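홀토디츠 역세권 재개발, 또 바뀜

연초부터 설명회 다녀왔다. 2025년 1월 2일. 새해 이틀째에 이런 걸 잡는 구청도 대단하고 거길 간 나도 참... 추워 죽는 줄.

일단 바뀐 것만 급하게 정리. 총 634세대, 이건 그대로. 동 수는 다섯에서 4개 동으로 줄었고 대신 제일 높은 동이 21층까지 올라간다. 원래 18층이었음. 북쪽 빌라 사람들 일조권 얘기 나올 수밖에 없는데 자료엔 그림자 분석이 한 장도 없었다. 질문했더니 "추후 보완". 11월에도 그 말 들은 거 같은데.

설계는 그림쇼에서 왈톨스카로 넘어갔다고. 이유는 안 알려줌. 발표는 왈톨스카 쪽 판야 수완나랏 씨가 했는데 말은 제일 알아듣기 쉬웠다. 1층 상가를 길 쪽으로 다 열고 가운데에 보행로를 뚫는다는 거. 이건 찬성.
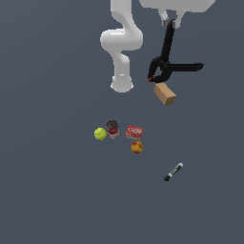
문제는 주차장 출입구. 라케바우 시장 뒷골목으로 낸다는데 거기 지금도 트럭 한 대 서있으면 사람이 옆으로 걸어야 된다. 아침 여덟 시에 한번 와보시라고 하고 싶었는데 마이크가 안 왔다. 앞줄에서 다 끝남.

공사는 3단계로 나눠서 한다고 함. 시장 쪽이 마지막. 그럼 상인분들은 그동안 장사하면서 먼지 다 먹는 건지, 임시 점포를 주는건지 이것도 답이 애매했다. 옆자리 아저씨는 중간에 나가버림.

도서관 분관은 계획에 남아있긴 한데 면적이 안 적혀 있다. 저번 자료엔 있었던 걸로 기억하는데 집에 와서 찾으니 그 종이가 없네. 혹시 갖고 계신 분 댓글 좀 부탁드려요.

의견서는 구청 도시계획과에 직접 내거나 우편으로. 메일은 안 받는다고 한다. 나는 주차장 출입구랑 일조권 두 개만 쓸 생각. 길게 쓰면 안 읽을거 같아서.

사진은 나중에 더 올릴게요. 밥 먹으러 감.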